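Progress report, Mernach gripper kit review
Prepared by Raili Kinnunen for Yasir Butt, January

The review of the kit is now in its second part. We received 5 kits from Delacroix and four of them are mounted and running. The fifth came without its adapter plate, and the seller promised to send one.

Until now we made 17 test tasks with hand tools and small boxes. The wrist camera is easy to install, but the manual is weak on calibration - two pages are still missing. Tools with a cable stay the most difficult group, and we will spend more time on them.

From the budget of 3000 euros we have used a little more than half. I ask to keep the rest for spare finger pads.
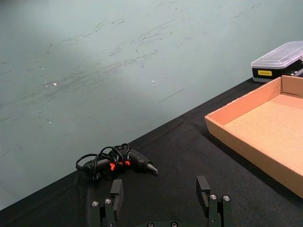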